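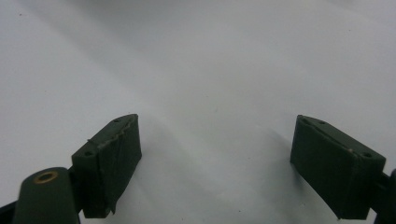
Ultska hand-held gripper, two-finger

Home Grippers Pads and spares Recording kits Support

Category: Data collection / Hand tools

3 min read

The Ultska is a hand-held gripper for recording demonstrations. The operator holds it, squeezes the trigger and does the task, and the camera on the body records what the fingers are doing. The same fingers fit the Ultska wrist mount, so a policy trained on hand-held recordings sees the same pads in the same place when it runs on an arm.

We sell it as a single unit or as a matched pair for two-handed work. Pairs are calibrated together and should be kept together.

Fingers and pads

The fingers are dark green with a matt finish. Each one is a block with a flat face turned towards the middle, and two small holes along the top edge. The fingers angle inward towards each other when open. A thin covering layer goes over the block and is a wearing part. On a well-used finger it starts to lift along a line just below the top edge, and the line turns ragged. Scuffs and light creases on the face are normal and can be left alone.

Change both coverings at once, even if only one has started to peel. An uneven pair closes slightly off centre, and the difference shows up in the recordings. Old glue comes off with warm water and a plastic scraper. Do not use solvent on the green parts.

Covering sets are sold in packs of 3 pairs under the name Takby.

Recording

Before each session, record a few seconds with the gripper open over a plain pale surface. Keep the fingers still. The software uses this clip to find the edges of both fingers and to check that the camera has not moved in its bracket. If the check fails, tighten the bracket and record the clip again.

After that, one squeeze of the side button starts an episode and a second squeeze ends it. Keep episodes short and stick to one task in each. For a simple pick and place we suggest 200 good episodes before the first training run. Throw out any where the operator's other hand strays into view, unless the task needs it.

Vary the starting position of the object and the height you approach from. Operators fall into a habit quickly, and a set recorded by one person in one sitting is usually too neat to be much use.

Episodes are stored on the unit and copied over by cable. The Dimitriou desktop program sorts them by task, trims the ends and marks any with dropped images. It can export a whole set or only the episodes you have ticked.

Lighting

Ordinary room light is fine. Soft shadows beside the fingers do no harm, but avoid a lamp directly behind the operator. On white worktops, fix the exposure by hand or the picture will brighten and dim as objects come and go.

What is in the box

Gripper with fingers fitted
Camera bracket
Charging lead and data cable
One spare Takby covering set
Hex key for the finger screws

Weight without cable: 53 g more than the previous model, all of it in the larger battery.

Orders and repairs

Units are assembled at our Wiltness workshop. Orders placed by noon on Tuesday go out the same week. The new wrist mount is due in April and will fit all existing grippers. For repairs, write to Consuelo Garrido at the workshop with the serial number and a short note of the fault. Please take your recordings off the unit before you post it.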